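1/
共同工房Putevcombeで組んでいる「古いPCをロボットアームに分解させる」計画、Jarachの続きです！　しばらく黙っていたのは飽きたからじゃなくて、グリッパーの指を削っては付け、付けては削りしていたからです。長くなるので興味のある人だけどうぞ。

2/
前回までのおさらい。アームの手首に小さいカメラをつけて、その映像を見ながら指先をケースの中へ下ろしていく、というところまでやりました。目標はメモリを抜いて治具に立てること。人間なら10秒の作業にみんなで何か月もかけています。めちゃくちゃ楽しい。

3/
手首カメラの位置決めには電源の白いラベルを使うことにしました。緑の基板は目印だらけに見えて、照明が少し変わると特徴点がごっそり入れ替わるんですよね。その点ラベルは白地に黒文字で、QRまで付いている。検出器に食わせたらいきなり安定して、思わず声が出ました。

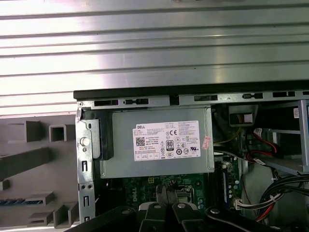

4/
ラベルの四隅が取れたら、そこから基板までの距離はケースの型番ごとに一度測っておけばいいだけ。測定値はただのテキストファイルに書いてます。かっこいい形式にしようとしたらKha Ôngさんに「読めるほうがいい」と言われて、その通りでした。

5/
ちなみに制御のスクリプトは今350行。最初は1011行ありました。減ったぶんはほとんど、私が書いた「もしものとき」の分岐です。もしものときは止まって人を呼ぶ、に統一したら消えました。気持ちいい！

6/
指の話をします（ここが一番話したかった）。先端の形はDellexという名前で版を重ねていて、名付け親はTài Đoànさん。由来は聞いても教えてくれません。初期の版は先が太すぎて、隣のスロットの留め具に当たってばかりでした。今の版は先端を薄くして、内側に滑り止めのゴムを貼っています。

7/
ゴムは自転車のチューブを切ったもの。シリコンシートも試したけど、ホコリがつくと急に滑るのでやめました。PCの中、思った以上にホコリです。分解前にエアダスターを一周、を手順の先頭に入れました。

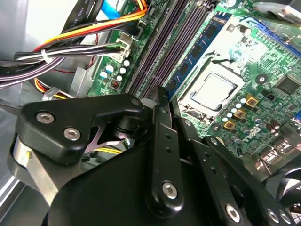
8/
指の太さより悩んだのは、どの向きから入れるかでした。まっすぐ下ろすのが素直なんですが、グリッパー本体が大きいので、リンクや板が先にどこかへぶつかる。なので手首を少しひねって、線の少ない側から寄せる経路を何通りも試しています。このケースで気を使うのは左手の配線で、白い結束バンドでまとめてある束と、その下で輪になっている赤い線。指を開いたまま横に動かすと引っかけそうでこわい。青いメモリだけ見ていればいい、とはいかないんですよね。今は配線のあたりに「入るな」の箱を置いて、経路がそこを避けるようにしています。

9/
「線を先に全部抜けば？」という質問を前にもらいました。ごもっとも！　ただコネクタを抜くほうがメモリよりずっと難しいんです。爪を押しながら引くので、指が二本だと足りない。Uyên Trịnhさんが爪を押す専用のヘラを設計中で、これがまた面白い形をしてるので、できたら見せます。

10/
力加減のこと。グリッパーの電流値を見て、上がりすぎたら離す、というだけの仕組みです。しきい値は手で決めました。弱いと持ち上がらず、強いと基板ごと浮こうとする。その間が思ったより狭くて、ケースの固定をやり直す羽目になりました。レールに当てて押さえる方式に変えてからだいぶ落ち着いてます。

11/
抜く動作そのものは、両端の留め具を開く→基板の面に垂直に引く→少し揺する、の順。揺するのはÁnh Đặngさんの案です。人間の手の動きをスマホで撮って見直したら、全員が無意識に揺すっていた。自分の手のことなのに知らなかった！
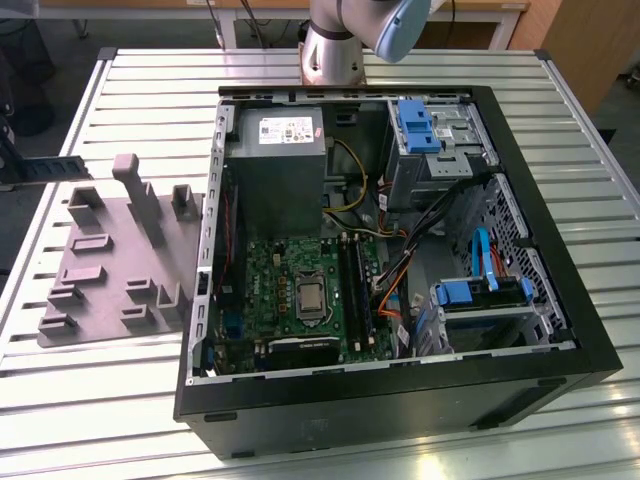
Jarach作業ノート　Vol. 4　p. 17

12/
紙のノートも付けていて、このあたりのレイアウトはそこに描いてあります。PCは横倒しで中を上に向け、アームはケースの向こう、部品を受ける治具は左。治具は灰色の3Dプリント品で、細長いホルダーが二列、右下に大きめのU字の受けがあります。置き場所が決まっていると、プログラムの後半が驚くほど単純になるのでおすすめです。

13/
治具のホルダーは口を少し広げて印刷するのがコツでした。ぴったり寸法だと、持ってきた部品がふちに乗って止まる。入口だけ斜めに面取りして、奥で締まるようにしたら入りやすくなりました。データを直して印刷、直して印刷。フィラメントの残りがどんどん減る。

14/
お金の話もよく聞かれるので。治具と指先の試作に使った材料費は、ひと月で最大3000円。アームは工房の共用なのでそこには入っていません。一番高くついたのは、私がサイズを間違えて買い直した六角ネジです。

15/
記録を数えたら、指を下ろして戻すだけの空動作を359回やっていました。メモリに触らず、位置だけ確かめる練習です。地味だけど、ずれ方にくせがあるのがこれで見えました。アームが温まってくると毎回同じ方向に少しずれる。なので今は始める前に準備運動をさせてます。ラジオ体操みたいでかわいい。

16/
工房の先輩のCraig Hallidayさんには「次はCPUの留め金具だな」と言われています。レバーを起こして枠を開けるやつ。気が早い！　でも帰り道でずっとそのことを考えていたので、たぶんやります。ヒートシンクを外す段取りも要るから、専用の指がもう一組ほしい。

17/
12月は工房の机が混むので、夜8時以降にちまちま進める予定です。次にやるのはドライブまわり。青いクリップをつまめるかどうか、まず手で力を測ってみます。似たことをやっている人、指先の素材に何を使っているか教えてください。チューブ以外の候補がほしいです！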